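Dravstead extends reusable packing insert range for soft furnishings and gift textiles

September 24, 2024

Dravstead has extended its range of reusable packing inserts with a felt-edged foam board for plush cushions, padded covers and other soft goods with printed faces. The board is sold under the Vudberg name and replaces the folded card dividers previously supplied with the company's medium and large cartons.

The insert is a flat panel of black foam with a grey felt strip fixed along its edge. It is placed between the printed face of a cushion and the next item in the carton. The foam spreads the load when cartons are stacked, and the felt covers the cut edge where it would otherwise rub against raised or flocked print.

Printed cushions are among the harder items to pack well. White lettering on a dark or strongly coloured pile marks easily, and a card divider tends to crease at the point where the filling is thickest. Once creased, the divider presses a line into the pile which may remain after unpacking. The foam panel bends slightly over the filling and is intended to return to flat when removed.

Trials were carried out at the Zamik packing room over 20 working days. A total of 2,234 cartons were packed with the new insert, covering birthday cushions, seasonal throws and seat pads. Of these, 115 were opened again after transport and checked for pile marking, print transfer and edge wear. Results were used to set the final foam density and to move the felt strip further over the corner of the board, where early samples had begun to lift.

Packing instructions have been revised to match. Cushions are laid face up in the carton and smoothed by hand from the centre outwards. The board is lowered at a slight angle, one edge first, so that trapped air can escape, and is then pressed level. No tape is applied to the felt. Boards showing splits, loose felt or flattened corners are to be withdrawn from use.

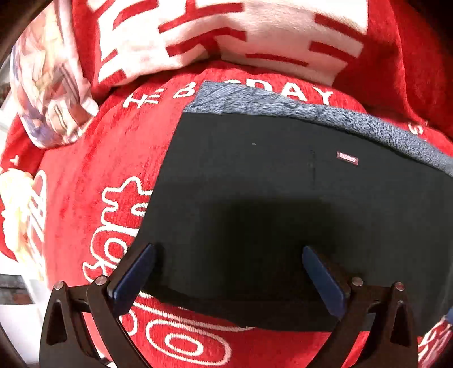 Elżbieta Piątek remarked that the angle matters more than the pressure, and that packers used to card dividers should expect to slow down for the first few cartons. She added that she would have preferred the felt on all four sides as standard, as boards are often turned round when a carton is repacked for return.

Dravstead has confirmed that a version with felt on all four sides will be offered from December. It will be supplied in the same sizes as the current board and can be mixed with existing stock.

The insert fits the Erdős carton series without alteration. For older cartons, the board may be trimmed on any edge without felt, using a straight blade and a steel rule. Trimmed boards should be brushed clean before use, as loose foam particles cling to plush.

Vudberg inserts are available to trade customers in packs of 20. An opening stock of 445 packs is held for immediate dispatch. Samples, size tables and the revised packing instructions can be requested from the Dravstead trade desk.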